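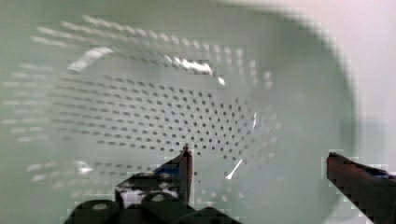 A dishwasher already does the washing-up, one reader wrote to us in June, so surely a machine that puts the colander away can't be far behind. The dishwasher is a sealed box that sprays water at whatever it has been given. Somebody else loads it, empties it and decides where things go. Those three jobs are what this page covers.

Can a robot arm put kitchen items away yet?

In part. On a known table, with known items, a two-finger gripper can pick up most light objects and set them down in a marked area. In the Langat tidy-up trial, 264 of the 800 attempts needed a person to step in. Most of those were missed or slipping grasps, and a smaller share were items placed in the wrong spot.

Why are colanders and bowls awkward?

A wide bowl is usually too big to grip across, so the arm has to pinch the rim, and the rim is thin and curved. Glossy plastic gives glare, which upsets depth readings. Rows of small holes can be read as texture, as gaps or as noise, depending on distance. A wrist camera gets a good close view but may lose the rim just when the fingers need it. A second camera overhead helps until the arm moves under it and covers the item.

Does it matter what else is on the table?

Yes, a great deal. A single mug on a bare surface is an easy case. Put a bottle on a plate and the machine must decide whether to move the bottle first or lift both, and few systems make that choice well.

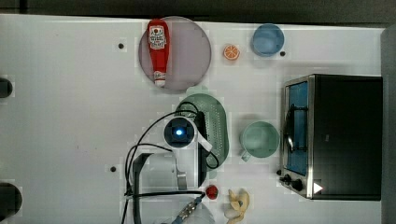

Order of work matters too. If the bottle is taken off first it needs a free place to go, and on a crowded table that place may be behind something tall. Planning two or three moves ahead is possible but slow, and the plan has to be redone each time an object rolls.

Do toy items give a fair test?

Fair for reach, grasp and sorting. Poor for weight, grease and breakage. A toy strawberry can be squeezed hard with no harm done, and a real one can't. Results from toy sets should be quoted as such.

Is the shop floor further along?

Yes. The Drarnovlow packing line handles 24 part types, all presented in fixed trays under fixed lighting, and runs through the night shift with one operator on call. The same arm moved to a home kitchen would do badly. Fixtures do much of the work that people credit to the robot.

How long does it take to teach a new chore?

For a single pick-and-place task, we plan on 200 demonstrations. Tasks with a door or a lid need more than that – sometimes several times as many – and should be broken into stages.

Should I buy one for the house?

Not for kitchen work. Floor cleaning and lawn mowing are mature enough to be worth the money. For general tidying, Zuledine advises waiting. The Zukham test kitchen will repeat the tidy-up trial with wet crockery, and the figures on this page will be replaced when it has finished.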